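I finally read my whole renters policy (and switched!)

After four years of paying the bill without a second thought, I sat down with a big mug of coffee and read my renters insurance policy from the first page to the last. I loved it way more than I expected to!

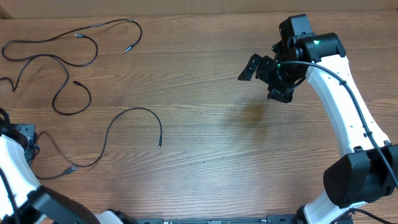 My old policy was with Drerkum, and the deductible was $1000. I had been telling people it was 400. So if someone had walked off with my bike, which I bought used for $736, I would have gotten nothing back at all. Good to know before it happens and not after!

The other surprise was on page 9, where it spells out replacement cost versus actual cash value. Mine was actual cash value, so my couch (bought when I first moved to Dalen) was covered for whatever a tired old couch is worth today. Not much - I checked the secondhand listings.

So I got quotes. Vemholm was friendly on the phone but wanted to bundle in a car I don't own. Drastby gave me replacement cost and a $400 deductible for $101 more a year, and the woman I talked to went through the water damage section with me line by line. I had so many questions about sewer backup, and she was great about every one of them!

The new policy starts in August. Next up is the home inventory, closet by closet, and I already have a spreadsheet going with a tab for the kitchen. If you have a good way of keeping receipts together, please leave it in the comments - mine are still in a shoebox.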